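How to Bring a Folding Station Into Your Laundry Room Without Losing Your People

When we put the first folding station into the linen room at Bodent, I had a binder. It had the floor plan in it, the power requirements, the cleaning schedule and a very nice page on throughput. What it didn't have was a single line about the folks who had been folding towels at those tables for years, and I have been making up for that ever since. So what follows is the guide I wish had been in the binder, written for shift leads and supervisors at hotels, spas, clinics and anyplace else where clean towels come out of a dryer faster than people can stack them.

I'm going to assume you already have your equipment ordered, or at least picked out. If you're still comparing, come back later. This is the part after the purchase order.

Before it arrives

Start talking a full month ahead. I mean 30 days, on the calendar, with the first conversation held at the folding tables and not in the office. Tell everyone what is coming, which shift it will run on first, and whose hours will change. If no one's hours will change, say so and put it in writing. If some will, say that too, and say it early, even though your stomach will hurt. Our sister site at Steinbach waited until the crate was on the loading dock, and they spent the whole summer answering rumors.

Then ask your folders to teach you the fold. Sit down with them (bring coffee, it takes a while) and write out every towel you handle: how it's folded, which edge faces out on the shelf, what gets a second look. We thought we had one bath towel fold. We had 2, and they had been living peacefully side by side because the morning crew stocked one wing and the evening crew stocked the other. You want that settled by people before you ask a machine to do it.

While you're at it, pick your first item. Go with something plain and medium-sized that you have a great many of. We set aside 300 hand towels for the trial and kept them out of regular circulation, so that a bad day at the station would never mean a short shelf upstairs. Fitted sheets can wait. Robes can wait even longer.

Setting up the table

Clear the station completely before you start, and I do mean pens, tags, lint rollers and somebody's iced tea. Wipe the surface down and check the light from a few different spots, because glare that doesn't bother you may bother the cameras. Ours is next to a window, and we ended up hanging a shade that comes down at 3 in the afternoon.

Tape a line on the floor where people should stand while the arms are moving. Follow your supplier's manual on guarding and distance to the letter, and have whoever is responsible for safety at your site sign off before the first run. Show every single person where the stop button is, and have each of them press it. Some will feel silly doing it. Have them press it anyway, with the arms going, so they know what it feels like and know that they won't be in trouble for it.
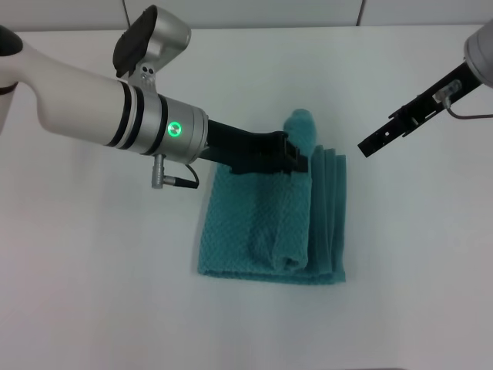
The biggest change for your people is that they go from folding to judging folds, and it's a harder switch than it sounds. A good folder works by feel. She knows a corner is off before she has looked at it, and now you're asking her to stand back and do all of it with her eyes. So teach the looking as its own skill. A towel that is already folded into something close to a square, like the teal one there, is good to practice on: the stacked edges down the right side are easy to read, and so is the bottom hem, which runs a little uneven. Then there's the bunched bit coming up from the middle under the gripper. I'd ask a trainee whether that should be let go, pulled straight or stopped, and I'd want to hear the reasoning before I gave my own opinion. Textured weaves like that waffle are useful too, as you can follow the lines of the fabric and see whether they've gone crooked.

Running the first weeks

Put two people on the station at the start, even if the brochure says one. The first watches the arms and the second takes the finished pieces, checks them and stacks them. Have them trade places every half hour. Watching is tiring in a way that folding isn't, and my most experienced folder told me she went home with a headache after a whole shift of it. We fixed that with the trading and a decent stool.

Keep a paper log next to the table. Ours has four columns:

Time
What went wrong
What you did
What you'd like changed

The last column is the one that earned its keep. Within the first couple of weeks we had 228 entries, and a good share of them had nothing to do with the robot. The hampers were too deep. The dryer loads were coming over too warm and clingy. The shelf was a reach for anyone under five foot four. Those complaints had been sitting around for ages, and the log finally gave them a place to go. Read it every day and answer in the margin, even when the answer is that you don't know yet. If an entry sits there for a week without a reply, the next one won't get written.

Be careful with the numbers in this stretch. The station we run, a Cirkska, prints a tidy little report at the end of each shift, and it is very tempting to tape it to the wall. Please don't. The first time we did, it sat right next to the old hand-folding chart, and you could feel the room go cold. Use the report to find jams and bad batches, and leave it in the drawer otherwise.

Pay and job titles

Sort this out before the trial ends. If someone is running, checking and logging a machine, that is a different job from the one they were hired for, and the paperwork should say so. We wrote up a station operator role with a modest raise and opened it to the folding crew before anyone else. Training from Driltora, our service company, was done on paid time. One of our folders tried it and asked to go back to hand work, and that was fine by me - there are plenty of robes.

A few odds and ends

Keep one hand-folding table up and stocked. You'll need it when the station is down for service, and new hires should spend their first week there in any case.

Move the radio. The old one couldn't be heard from the station, and this caused more grumbling than the robot did.

Go back over your written folds in August, or whenever your busy season lets up, and have the same people who wrote them do the revising.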